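2018-04-20

Tired, feet hurt, writing this fast before I forget. Open day at Eltetti. Bus late, missed the welcome talk, got a badge with the wrong name on it — fine. 148 people signed up and one coffee urn. Fermín Cabral did the tour for our group, 14 of us, talks faster than I do. First the packing line, loud, couldn't hear a word. Then upstairs to the two-arm demo, which is what I came for. One hand passes a little blue cup to the other. Sounds like nothing. I stood there thru three groups and missed lunch. Fingers are so much more like fingers than I expected, black and white, lots of joints.

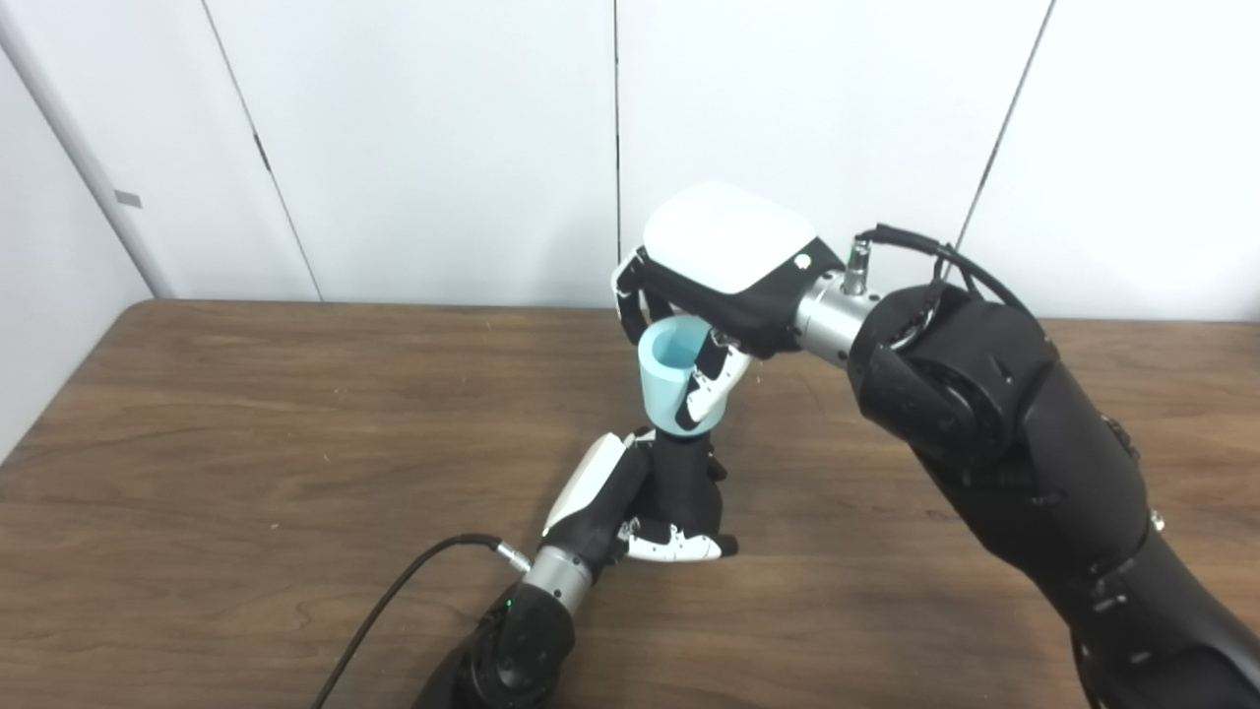 Asked Fermín about the price and he laughed. Next one is in November, over at Brelero, want to go if I can get the day off. Must email him tommorow about the leaflet. Left my umbrella on the bus. Bed.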